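What Is a Discount Code?

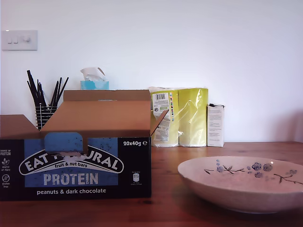
ROSTEVARD, July 5, 2023

When a grown-up buys something on the internet, there is often a small empty box on the last page. It might say "promo code" or "discount code". If you type the right letters and numbers into the box, the price goes down. This page explains what those codes are, who makes them and why they sometimes don't work.

What is in a code?

A discount code is a short string of letters and numbers, such as SUMMER16. The shop chooses it. The shop's computer keeps a list of all its codes and what each one does. One code might take $5 off. Another might make the delivery free.

When you type a code, the computer looks at its list. If your code is there, the computer checks the rules that go with it. If you have followed the rules, it works out the new price. All of this takes less than a second.

Why would a shop charge less?

It sounds odd that a shop would want less money. Shops have a few reasons for doing it.

Some want new customers. If you have never bought anything from a shop, a lower price might get you to try it. Shops also need to clear space. A shop with a lot of beach towels left at the end of August would like to sell them before the weather changes. And some codes are there so the shop can see which of its ads people are reading. If it prints one code in a magazine and a different one in an email, it can count how often each is used.

Percent off and dollars off

Some codes take away a set number of dollars. Others take away a percentage. Percent means "out of every hundred", so 10 percent off means you save 10 cents from each dollar.

Suppose a family wants to go to Ulon, a water park. A ticket costs $17. With a $2 code, the ticket costs $15. With a 10 percent code, they save $1.70, and the ticket costs $15.30. For one ticket, the $2 code is better.

Now suppose the family is buying a Unico bike for $399. The $2 code brings it down to $397. The 10 percent code saves $39.90, and the bike costs $359.10. This time the percent code is much better.

Percent codes save more money when the price is high. You can check with a calculator, or by trying both codes before you pay. Most shops let you take one code out and put in another.

Buy one, get one

You may have seen "buy one, get one free". You pay for one item and the second costs nothing. If you wanted two, each one costs half as much as usual. If you only wanted one, you have paid the full price and now have a spare.

Museums and zoos sometimes do this with tickets. The Deák Museum has a two-for-one ticket in winter, when it is quieter. Both people have to go in on the same day.

Why doesn't my code work?

Here are the usual problems.

It is too old. Most codes have a last day, called the expiry date. After that the computer says no.

You haven't spent enough. Some codes only work if you spend more than a certain amount.

It is for something else. A code for shoes won't work on socks.

It has been used already. Many codes work only once for each person.

It was typed wrong. The letter O and the number 0 look alike, and so do I and 1. A space at the end can also cause trouble.

It was never real. Some websites collect codes from many shops and put them all on one page. Nobody may have checked them for a long time, and a few are made up so that people will click on the page.

Staying safe

A real discount code is free. You should not have to pay for one, and you should not have to give your password to get one. If a website asks for your name, address or birthday before it will show you a code, close the page and tell an adult. Do the same if a message says you have won a prize in a contest you never entered.

Is it always a saving?

A lower price is only a saving if you were going to buy the thing anyway. If you spend $15 on a ticket you didn't want, you have $15 less than you had before. Some families write a list before they look for codes and buy only what is on it.

Words to know

Discount: an amount taken off the price.
Expiry date: the last day a code can be used.
Checkout: the page or place where you pay.
Terms and conditions: the rules that go with an offer, often in small print.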